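Trulleck Folding Workbench: a long review after a lot of sanding

I bought the Trulleck last June to replace a pair of sawhorses and a door slab that had been wobbling in my garage for longer than I'd like to admit. It folds flat, stands 34 inches high and weighs less than my toolbox. I love this bench! I've built a bookcase on it, refinished two chairs and taken apart a dishwasher pump, and I still get a little happy when I kick the legs open.

Setup is quick. The legs swing out, a crossbar drops into place, and you're working. My neighbor Lucian Anghel (the one with the good table saw) leaned his full weight on one corner the first afternoon and went quiet, then asked me where I'd ordered it. The top is beech ply with a light oil on it. Glue pops off with a scraper if you let it dry first, and coffee rings sand out.

The feet are the part I'd praise most. Each one is a rubber pad on a threaded post, so on my sloping garage floor I can dial the thing level and it stays put. I've only had to reset them after dragging the bench out to the driveway.

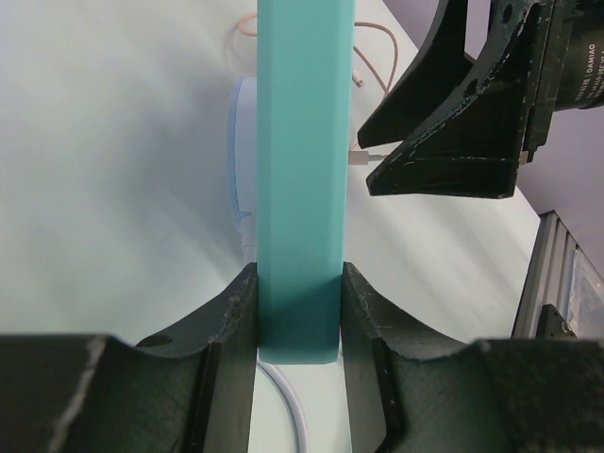

Clamping is where the Trulleck pulls ahead of the Bultitz I borrowed before buying. The two jaws run the full length of the top and each end cranks separately, so tapered stock is no trouble. I've become picky about how a vise holds things, and my test is an upright piece gripped low down. The teal block in the photo is held like that, near its bottom end with a pad against each side, and most of its height is left free above. On the Trulleck I can hold a chair leg that way and plane the end grain without it tipping. The Bultitz let the same leg creep every few strokes – maddening when you're trying to hit a line.

The jaw faces are bare wood, and I'd suggest lining them. I glued on strips of thin cork from a craft store and they've held up beautifully. Leather would work too, and my friend Catinca swears by it for soft pine, which dents if you look at it wrong.

Now the gripes. The crank handles are plastic and a bit short for big hands. The dog holes are an odd size, so my old bench dogs rattled in them until I wrapped the shanks with tape. And the instruction sheet has one drawing for the crossbar, printed so dark that I put the thing in backward twice. It goes in with the notches facing down!

One nice surprise was the tool tray. It hangs under the top on two hooks and I expected to toss it in a drawer, but it's deep enough for a block plane, a square and a handful of pencils. It does collect shavings like crazy, so I drilled a few holes in the bottom and now most of the fine stuff falls through.
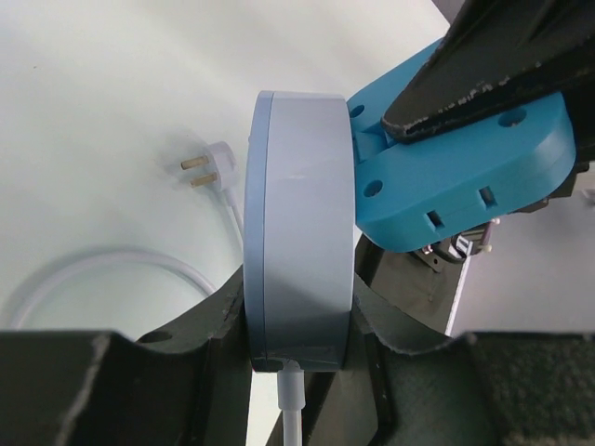
Can you leave it set up in an unheated garage all winter?

I did, and the top cupped very slightly along the front jaw, then flattened out again by spring. A fresh coat of oil on both faces before the cold weather should help, and I'd back the jaws off so they aren't squeezed together for months.

For heavy hand planing you'll want something against the far legs. I push mine up to the wall with a scrap of two-by-four between, and then it feels close to a real joiner's bench. For sawing, routing and glue-ups it needs no help at all. I've had 70 pounds of maple stacked on one end while I cut at the other and it didn't budge.

Would I buy it again? In a heartbeat, and I'd get the spare set of jaw screws at the same time – they were out of stock when I went back for them, and I'm still checking every couple of weeks.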